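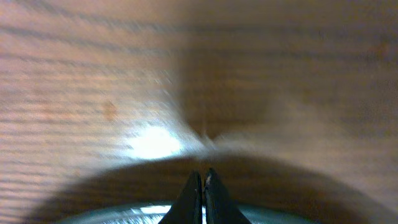 Wood grain, very close.

Home Journal Archive Search Contact

Wednesday, evening

The pump is still short cycling. It came on while I was brushing my teeth, shut off before I had rinsed, and came on again when I filled the kettle. I wrote in the last entry that I would leave it until the weekend and I did not leave it.

Starting point, for when I read this again in a year. The well is 106 feet deep according to the tag on the casing. The pump is a submersible, a Mekov, installed by the previous owners, model number worn off the control box cover. The pressure tank sits in the corner of the basement behind the stairs. It is the bladder type. The switch, the gauge and the drain valve are all on the same brass tee at the bottom of the tank, and the sediment filter comes after that. Everything upstairs is fed from one line that splits near the water heater.

Symptom: the pump starts with any small draw, runs for a few seconds, stops, starts again. With a large draw such as the tub it behaves better, which misled me for most of last month. I had put the blame on the switch because the switch is the part that clicks.

First job today was the tank, which should have been the first job in the beginning. I knocked on it from top to bottom with the handle of a screwdriver. A healthy tank sounds hollow in the upper part and dull in the lower part. Mine sounded dull nearly all the way up. I knocked again from the other side and got the same result.

Turned off the breaker. Closed the valve to the house. Opened the drain and ran a hose to the floor drain, then opened the laundry sink faucet as well until I remembered that it is on the far side of the closed valve and contributes nothing. The tank took a long time to empty. With the gauge at zero I put the tire gauge on the air valve at the top and got almost no reading. A little air, no water. Dry at the valve is good news. If water had come out, the bladder would be torn and the whole tank would have to go.

The precharge should be slightly below the cut-in pressure of the switch. I do not know what the cut-in was set to originally. The label inside the switch cover gives the factory setting, but somebody has turned the large nut since then, going by the bright threads above it. I watched the gauge through several cycles yesterday and wrote down the pressure at the moment of the click. The needle sticks, so I tapped the glass each time. I settled on a precharge of 34 psi and pumped to that with the bicycle pump, which has a better gauge than the tire compressor but takes far more effort. I had to stop and sit on the steps partway through.

Then I left it alone with the tank still drained and went out for lunch. A slow leak in the air valve would show in that time. I put soapy water on the valve before I went, and there were no bubbles, but I have been fooled by a slow valve before (the wheelbarrow).

Walked down to Conceição and had the soup and a roll. They have moved the bread shelves to the other wall and the line now runs past the door, so every person coming in stands in the way of every person going out. Soup was fine. Too much pepper. Bought a loaf for tomorrow and carried it home under my jacket in light rain.

Checked the tank at two in the afternoon. Still at the same pressure as far as the gauge can resolve. Put the cap back on the air valve. The old cap had no rubber in it, so I used one from the bicycle.

Refilling went as follows. Breaker on, drain closed, house valve still closed. The pump ran continuously and the gauge climbed without a stutter, then the switch opened and the pump stopped. Opened the house valve slowly. A good deal of air came through the kitchen faucet, and after the air some rusty water, and then clear. I took the aerator off before doing this and recommend it to myself for next time. Last time I did not, and spent an evening with a pin.

Drawdown test. I held a bucket under the laundry faucet and ran it until the pump started. Before the repair I did not manage to cover the bottom of the bucket. Now I get up to five gallons before the click. I ran the test again after supper and the result was close enough that I see no point in a third run tonight.

So the main fault was lost air in the tank. I want to be careful here, having been certain about the switch. A tank loses a little air every year through the bladder and this one has probably never been topped up. On the other hand it may be leaking at the seam of the air valve at a rate I can't detect in an afternoon. The only way to separate the two is to check again at intervals and write it down. I have taped a card to the tank with the pressure on it and drawn columns for later readings. I will do the next one at the end of September, when I drain the outside lines anyway, and it will cost no extra time.

Remaining problems, in the order I expect to deal with them:

The gauge. It sticks on the way down and reads slightly above zero when the tank is empty. A replacement is cheap. Plarnesov had a box of them on the counter in the spring, and I will look the next time I am in for furnace filters. Bottom connection, quarter inch. I have written that down wrong once already.

The switch contacts. They are pitted, black on one side. They are working, but months of rapid starts have done them no good. I could file them. General advice is to replace the switch, and I agree with the general advice, but I also dislike the access: the switch faces the wall and the conduit is too short to turn it. I had to take the cover off by feel and read the label with a shaving mirror.

The check valve. With the house valve closed and the pump off, the gauge should hold. It held for the whole time I was coiling the hose and sweeping up. I'd like to see it hold overnight. I will close the house valve at bedtime and read the gauge before coffee. This means filling the kettle tonight.

The pipe insulation on the cold line. The foam has split along the bottom and the pipe drips on humid days. This has nothing to do with the cycling and has been on the list since the move.

I looked up the old county map this evening to see whether the wells toward Veden are deeper than mine. They are, by a good margin, and the ones along the ridge are marked as slow producers. Mine is marked with a symbol that isn't in the legend. I turned the sheet over in case the legend continued on the back. It does not. The neighbors' well has the same symbol, and so does the one at the old dairy, which was capped.

The cost of the day: no parts, one bicycle valve cap. Clothes wet to the elbow. I skinned a knuckle on the conduit bracket and there is now tape on it, so the handwriting for this entry in the paper book is worse than usual.

The basement light over the tank flickers when the pump starts. It did this before too. I had put it down to the cycling, but it did it tonight on the single clean start after the bucket test. Probably a loose neutral at the fixture, or just the starting current on a long run of wire. I will swap the bulb first. If it still flickers I'll open the box with the breaker off and look at the connections.

Kettle is full. House valve closed. Gauge tapped and reading noted on the card.

2 comments | Share | Print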